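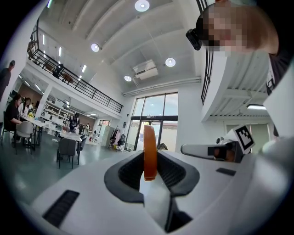
Carys Vaughan wants to know how you review volume one of a manga when hardly anything has happened yet and you've only got 300 words. Fair question, I get it a lot from people sending stuff in to Hullero. So, quick version. Typing this on my lunch.

## Before you read

Don't look at the back cover. Don't look up the anime. Phone in another room if you can manage it.

## First read

Straight through, no notes. A normal volume takes me 40 minutes, longer if it's one of those talky ones with footnotes. When you shut the book write down the first thing you'd tell a mate. One line. Keep it, it's usually your opening.

## Second read

Now notes. Page numbers!! You will not find that panel again otherwise. I look for:

- where I got lost (who's speaking, which room are we in)
- any page I stopped on just to look
- jokes that landed, jokes that seem to have died in translation
- the chapter where it stops setting up and starts going

That last one matters most for a volume one. If it's chapter four, say so, readers want to know how long they've got to wait.

## Writing it

Plot gets 90 words. Thats it. Names of two characters at most, anyone else is "the older sister" or "the rival". Stop before the first big turn.

Say I'm doing *Sustmont Nights* (boarding school, ghost in the music room, lots of rain). Bad opening:

> Sustmont Nights is a manga about a girl called Emi who goes to a school.

Better:

> Emi can hear the piano from her dorm, and by the end of chapter one she has worked out that the music room doesn't have one.

Same facts near enough. Second one, I'd carry on reading.

Then the art. People panic here and put "the art is nice". Pick a single page and say what it does. Big empty backgrounds when she's on her own, tiny cramped panels at breakfast, whatever. You don't need the proper words for it.

Then who it's for. Be blunt. "If you can't stand love triangles leave it on the shelf" is useful to someone.

## Spoilers

Ghassan Sleiman and I disagree on this one. He counts anything past chapter one as a spoiler, I say anything in the first half is fair game unless it's a death or a reveal. Pick a rule and stick to it, put it at the top of your blog.

## Checks

Spelling of every name against the book, not the internet. Translator and letterer credited, they're normally on the last page in small type. Volume number in the title. Read it out loud once and cut whatever you trip over, and if you're still over the limit take it out of the plot bit frist.

Send as plain text please, no PDFs. Anyone near Birkcombe, the library has the first two Salameh omnibuses in and I'd love a review of either before the end of August.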